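Clean Bed, Small Room: a Talk with Eftychia Kourkoulas

Eftychia Kourkoulas has cleaned mattresses in other people's homes for 16 years. She started with her aunt, and now she runs a small service, Wallow, with her colleague Glykeria Athanasiadis. I met her on a Wednesday, in a bedroom where the washer and dryer stand stacked just behind the bed.

"People wash their sheets every week and never look under them," she told me. "I ask them to take everything off, also the pillows. The colour of the top tells you a lot."

She begins dry. Her favourite tool for this stage is a hand brush, and she likes one with soft bristles.

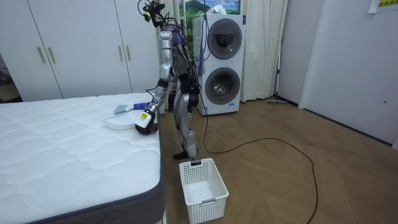 Brush and dustpan on the bare quilted top.

The wavy stitching is pretty, she says, but it collects crumbs and hair in every seam. She brushes along the line of the stitch, from the head of the bed to the foot, and she does this 2 times before any liquid comes near. I asked if a vacuum would be quicker. "Quicker, yes. But I learned with a brush and I feel more with it."

She also has an opinion about the border. A dark grey one hides marks very well, so she goes around it with her fingers first and looks after.

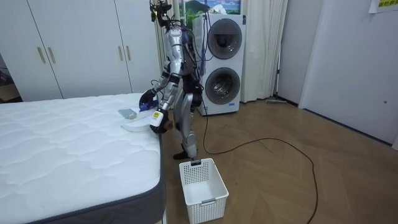

Spray the cloth, keep the bed dry

On liquids Eftychia is strict. Her old employer, Konstantinidis, taught her to spray directly on the fabric, and she regretted it after one humid November, when a guest mattress needed nearly 18 hours to dry. Now she puts the spray on a cloth and keeps the cloth moving.

"The padding is thick. What goes in does not come out easily," she said. She folds a second cloth into a square and leaves it close to her hand.
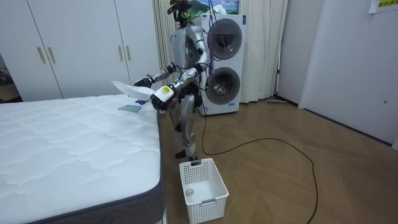 Used cloths should go in a basket on the floor, and she prefers a plastic one with holes, so that air can pass. With the washer so near, she said, there is no excuse to leave them until tomorrow. Glykeria washes theirs without softener. The bed then stays uncovered for 4 hours with the window open, and Eftychia asks her customers not to sit on it, which they always do.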